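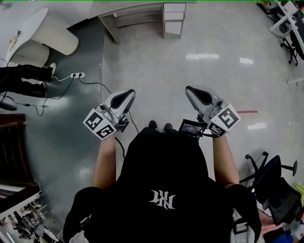 # About the Tanthorpe Handheld Gripper Workshop

The Tanthorpe Handheld Gripper Workshop prepares, maintains and repairs the paired hand-held grippers used in the teaching and research programs of the Tanthorpe School of Automation. It occupies a single room on the ground floor of the Mosquera Building. The workshop opened in April with one bench and two pairs of grippers. It now looks after five pairs, together with their marker cubes, displays, cables and spare finger pads.

## Our Work

Each pair is kept as a matched set, left and right. The two grippers are inspected together, set up together and returned to the same case. A gripper that has been repaired is not put back into service until its partner has been checked against it.

Setup follows a written procedure maintained by the workshop. The operator takes one gripper in each hand and points both ahead and toward the floor, with the marker cubes uncovered. Sleeves are kept clear of the cubes and of the cable run. The operator then opens and closes each gripper through its full travel while a second member of staff watches the recorded positions. The procedure is carried out standing, in the open part of the room, and is repeated after any change of cube, pad or cable.

The printed patterns on the marker cubes receive particular attention. A scratched or lifted face is replaced the same day, and the entire cube is measured again on its mount. Finger pads are cleaned with a damp cloth after use. Pads that have hardened or begun to split are changed in pairs and entered in the service record.

## Repairs and Records

The most frequent repair is to the cable at the point where it enters the gripper body. The workshop fits its own strain relief at this point and inspects it at every service. Loose display mounts are the second most frequent repair. Faults that cannot be corrected at the bench are referred to Stuvach, our parts supplier, under a standing service agreement.

All work is entered in the Trukau register, which the workshop created for this purpose. As of 22/09/2018 the register held 2,951 entries, of which 946 concerned cables and connectors. A full service is due after every 600 hours of recorded use. Departments are notified in writing when a pair is approaching that figure, and a replacement pair is issued for the period of the service where one is available.

## Using the Workshop

The grippers are available to enrolled students and staff of the School who have completed the setup session. Sessions are held in small groups and include handling, cable routing, daily checks and the correct way to report a fault. Users are asked not to open a gripper body or move a marker cube on its mount. Any pair that has been dropped must be returned to the workshop before further use, whether or not damage is apparent.

Requests for setup sessions and loans should be made through the School office. Equipment for repair may be left at the workshop during opening hours, in its case, with the fault slip completed.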